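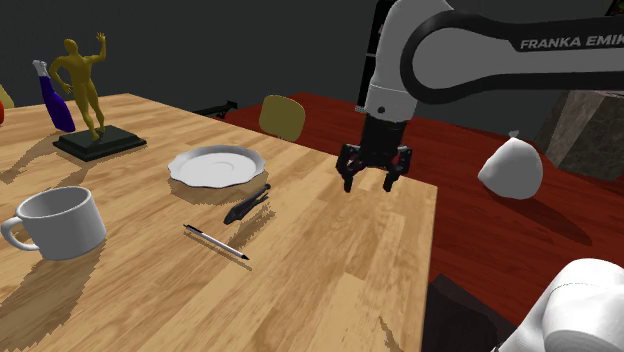 Light wood tabletop with staggered planks

Is a protection plan on a wood dining table ever worth the money?

Štefánia Mikuš
Posted 2023-03-25

We're buying a solid wood table from Solano and the salesman spent more time on the protection plan than on the table. It's called Timberg and it costs $179 for 7 years. He says it covers "stains, rings, burns and accidental damage" and that almost everybody takes it. I asked to read the terms and he gave me a folded card with a smiling family on it and no terms.

My husband thinks we should get it because we have two kids and they paint at the table. I think it's a way to sell me the same table twice. I have never met a person who got anything out of one of these plans except a bottle of cleaner. Has anyone here made a claim and had it paid? And does the finish matter? Ours would be oiled, if that changes the answer. We have to decide before delivery in April.

Ignacio Godoy

I worked in furniture sales for a while (not at Solano) and I would want the full contract in front of me before I paid a cent. The card is advertising. The contract is usually a few pages of small type, and the part that matters is the list of what they leave out.

Look for the words "single incident." Most of the plans I sold paid for damage from one event that you could describe, with a day attached to it. Paint that built up over a year of art projects was "accumulation," and accumulation wasn't covered. Neither was anything called wear, fading, drying out or seasonal movement, and that takes in a good share of what happens to a wood table in a house with heating.

Then look at how long you have to report. Some of ours gave people a matter of days. If you notice a ring under a placemat and can't say when it got there, you've already lost the argument.

Last thing, see what they promise to do. "Repair" can mean they mail you a kit and you do the repair. A technician visit is usually the second step, and replacement comes only if the technician gives up — I saw that happen very few times.

Since you mention oil: an oiled top is about the easiest kind to fix yourself. Sand the spot lightly with the grain, wipe off the dust, rub in more of the same oil, let it sit, wipe off the extra. Test it on the underside first. It may look a bit lighter for a while. A lacquered top is harder to patch, so I could see a stronger case there, though I still wouldn't pay that much. Ask the store which oil they use and buy a can of it.

gardengate60

We had the Poulain plan on a sideboard and they paid, so it does happen. A candle tipped over. A man came out, worked on it for an hour and you can't see it unless you know where to look. I was on the phone with them four times first. I'd get it if you have kids.

Štefánia Mikuš

Thank you both. I called the store and asked for the contract by email, and what they sent was the same card as a PDF. I asked again and got the real one. "Accumulation" is in there, and so is "art materials," by name. So the painting isn't covered at all, which the salesman forgot to mention.

gardengate60, I'm glad yours worked, but I'd have to count on it being a candle.

Stundis

Put $100 in an envelope and buy a wipeable tablecloth. I don't trust any plan the cashier gets a bonus for. Can't comment on the oil, mine is glass.

Ignacio Godoy

Check whether there's a cancellation window too, in case your husband has already signed something. On ours it was 60 days with a full refund if there were no claims, but you had to ask in writing and the store never brought it up. Yours should be somewhere near the back of the contract.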